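Is a heavier arrow really worth it for a club target shooter?

Posted by Steveck

I shoot a recurve, 30 pounds on the fingers, mostly indoors at Gronomthorpe. A chap on the next lane keeps telling me to swap my light carbons for something much heavier because they "carry through the wind better" and are "more forgiving". I shoot indoors. There is no wind. He also wants to sell me a dozen. Has anyone tested this properly, or is it one of those things people repeat?

Hậu Tăng
I'd want to see his scores before I paid for anything. I kept a notebook on this one winter and shot 1,339 arrows with my light set and 2,057 with the heavy ones, same bow, same distance, 18 metres. The heavy set grouped a touch tighter, but I'd also had more practice by then, so I don't trust my own result. What did change was the sight mark. It dropped a fair bit, and I spent two evenings moving it.
If your arrows are the right stiffness for your bow, leave them alone. Shoot a few bare shafts next to fletched ones at a short distance. If they land together, weight isn't your problem. My guess is it's your release – it usually is, and that includes mine.

Giáp
heavy is better, everyone knows this. Get the Turneo ones

Tài Huỳnh
"Everyone knows" is how I ended up with three sets of arrows I don't use. Heavier ones are a bit quieter and easier on the limbs, I'll grant that. As for forgiving, I've asked several coaches what it means and had a different reply each time.

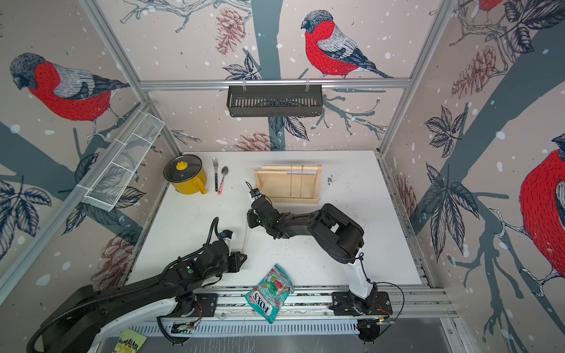
Bird wallpaper around a white tabletop.

Ask the chap if you can borrow six for an evening. Shoot both sets on the same night, swapping every end, and write the scores down before you decide which ones you like. If he won't lend them, keep your money. I started doing this in February and haven't bought an arrow yet. Somebody at my club says you need 3,000 shots to tell the difference, in which case I doubt there's much of one.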